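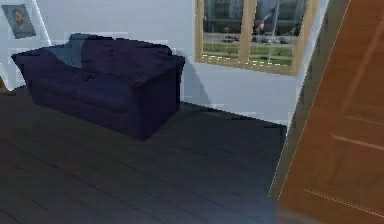 How many practice rooms does a home robot need before it stops getting lost? More than you'd think — the Kindinitz lot ran 1015 made-up rooms before their tidying robot could find its way to a named thing in a house it hadn't met.

Workshop > Tips > Home robots
4 min read

Quick notes from the Drumeto write-up, for anyone building at the bench.

1. Vary the rooms first. Same sofa in 147 layouts beat 147 sofas in one layout. Cheap to do aswell.

2. Small rooms need their own runs. Bathrooms gave the most bumps, tight turns round the loo and so on.

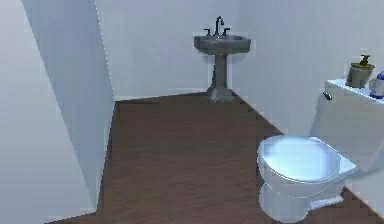 Give those double the practice time. Also lower the turning speed — Hashmi settings are too quick for anything narrower than a hallway.

3. Ask for things in plain words. "Go to the white table", not a code number. Commands with a landmark in them did best, eg "the sink past the toilet". 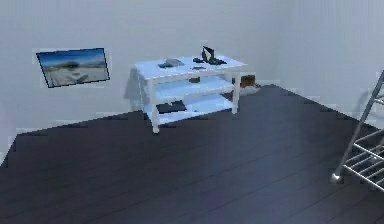

4. Keep a few rooms back. Never train on them, test only. Grerkville crew forgot and had to bin 2205 runs.

5. Blur and blocky edges in the pictures are fine, leave them in. Cleaned up pictures made it worse on a real camera.

6. Save the failed runs too — seperate folder, dated.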